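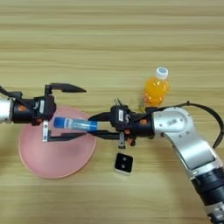

Operations > Data Collection > Station Checks > Two-Arm Table

Handoff episodes, inspection checklist with comments. Station: Vahidi table. Date of check: 12 June 2026. The batch target is 1,000 accepted episodes for the Tekex training set. The item being passed must be gripped by one arm before the other closes on it, as with the blue tube over the pink plate, and the receiving jaws must be wide open on approach.

Before recording

1. Emergency stop tested on both arms. OK.
2. Cables have slack through the full reach. OK. Recheck after every 32 episodes.
3. Table wiped, no tape or scraps left on it. OK.
4. Finger pads free of cuts. Comment: left pads show wear – replace before the October batch.
5. Episode counter matches the log. NOT OK. Log was one behind at episode 111. Corrected by hand.

During recording

6. Operator keeps hands outside the marked line while the arms have power. OK.
7. Fingertips do not touch unless an item is between them. Comment: watch this at low heights. Stop and discard if they knock.

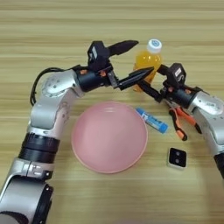 Item 7. Fingertips close together in front of the juice bottle, plate empty.

8. Layout changed between episodes. Comment: the bottle may stay upright at the back, but move the plate and the small items. The last set had too many episodes with the same layout.
9. Failed grasps kept and tagged as failed. OK. Do not delete them – the model needs both kinds.

After recording

10. Arms parked, power off. OK.
11. Files copied to Deketico storage and opened once. OK.

Result: pass with comments. Items 4 and 5 stay open.

Related items
Wornititz Gripper Pad Replacement
Tagging Failed Episodes
Camera Check, Two-Arm Table
Storage Limits for Sets Over 3,000 Episodes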